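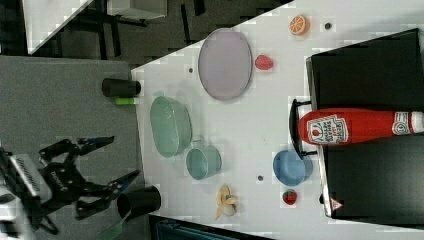

Ceklow has paused its kitchen-tidying trials in Malbridge after a gripper failed to release on command Saturday and the arm kept moving for up to 23 seconds. No one was hurt. The company calls it "a brief communication delay." That is a generous name for a stop button that didn't stop anything.

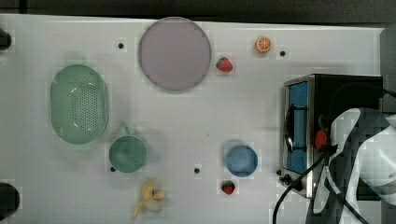

The work is simple enough: toy fruit, a few dishes, a tabletop. Ceklow says the arm had completed 469 runs without a fault, but it won't say how many of those tested the emergency stop. Tamsin Ormsby, a safety engineer at Bellamy, has asked for the logs. "A clean record tells me very little if the stop was never pressed," she said. Ceklow plans to resume after a software update — no date given.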